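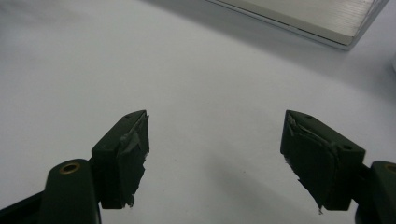 Enseñar a un robot a guardar un recipiente de plástico exige, por lo visto, 3000 repeticiones y dos personas que se turnen cuando a una se le cansan las muñecas. Es el cálculo que ha presentado Flunier, la pequeña empresa de automatización instalada desde marzo en el polígono de Tement, y que ha sorprendido sobre todo a quienes pensaban que los robots ya venían sabiendo.

El método tiene poco misterio. Una persona se sienta ante una mesa, toma una pinza en cada mano y hace la tarea como la haría la máquina: sin dedos, sin tacto y con bastante menos dignidad. Las pinzas registran el recorrido y la apertura de las puntas. Después, un programa llamado Arthur compara todas las versiones y procura sacar de ellas algo parecido a un criterio.

La empresa lleva grabadas 1825 demostraciones. De ellas ha descartado 104, casi todas por el mismo motivo: el operador, harto de pelearse con las puntas, soltó la herramienta y terminó el trabajo con la mano. Arthur no puede aprender de eso, aunque en la oficina admiten que era la solución más sensata.

El primer encargo procede de Andus, una firma de comidas preparadas que quiere automatizar el final de su línea, donde los envases vacíos se recogen y se ordenan. El puesto de ensayo es modesto: una mesa gris, una cesta de rejilla blanca, un recipiente transparente y mucho cable.

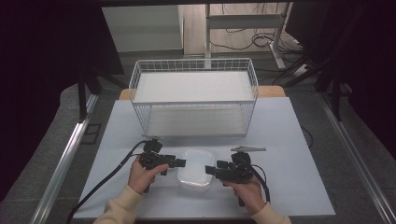

La dificultad, explican en Flunier, está en las dos manos. Con una sola pinza el recipiente tiende a girar; con dos hay que ponerse de acuerdo, y ponerse de acuerdo con uno mismo resulta más difícil de lo que parece cuando cada brazo acaba en un par de cuñas de plástico. Los principiantes aprietan demasiado pronto con la derecha. Los veteranos —categoría que aquí se alcanza a los diez días— han aprendido a esperar.

También ha habido que decidir qué se entiende por hacerlo bien. Las primeras instrucciones pedían movimientos «naturales» y cada cual entendió lo suyo: hubo quien colocaba el envase de un solo gesto y quien lo rodeaba como si fuera a morder. La versión vigente ocupa una página, pide acercarse despacio, cerrar las puntas sin golpear la mesa y no corregir a última hora. El apartado sobre cómo sentarse es el más largo.

El material se resiente. Las fundas de agarre de los dedos se desgastan y la empresa las considera ya un consumible, con su propia línea en el presupuesto. El cambio es sencillo, pero obliga a revisar la apertura de la pinza, y entre una cosa y otra se pierde media mañana. Un proveedor ofreció un recubrimiento más duradero. Se probó, resbalaba y volvió a su caja. 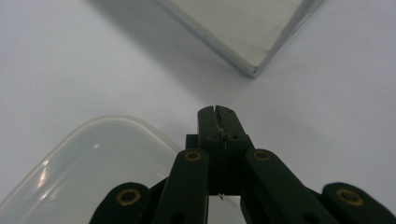

Queda por ver si Andus tendrá paciencia. El contrato prevé una primera prueba con 121 envases seguidos y sin intervención humana, en la que el robot podrá fallar alguno siempre que no se lleve por delante los demás. Si la supera, vendrán las tapas, que el equipo menciona en voz baja: son finas, se pegan a la superficie y nadie ha querido todavía hacer la previsión de repeticiones.

Mientras tanto, Flunier busca dos operadores más a media jornada. No se exige experiencia en robótica. Sí se valorará, según el anuncio, el pulso firme y «cierta tolerancia a la repetición». Las solicitudes pueden entregarse en la propia nave, por la puerta lateral.

Última actualización: junio de 2025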